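How to Write a Book Report

A book report is a short text in which you tell other people about a book you have read. Your teacher wants to know two things: what happens in the book, and what you think about it.

First, read the whole book. It helps to keep a pencil and some paper near you. When something surprises you, write down the page number. My pupil Daniyal had a book with 195 pages and he made only five notes, but they were enough for his report.

Now write the beginning. Give the title and the name of the author, and say in one or two sentences who the story is about.

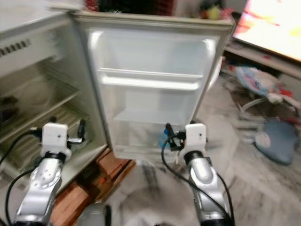 The middle part is the longest. Tell the most important events in the right order. You do not need to tell everything - a small joke in chapter 2 can stay in the book. Please do not tell the ending, so your classmates can still enjoy it.

In the last part you give your opinion. "It was good" is too short. Write which person in the story you liked and why. You are also allowed to say that a book was boring, if you can explain it.

Many teachers ask for 500 words. Count them when you are finished, then read your report aloud to somebody at home. Where you stop and stumble, the sentence is probably too long. Cut it in two and read it again.

Written by Kerstin Oltmanns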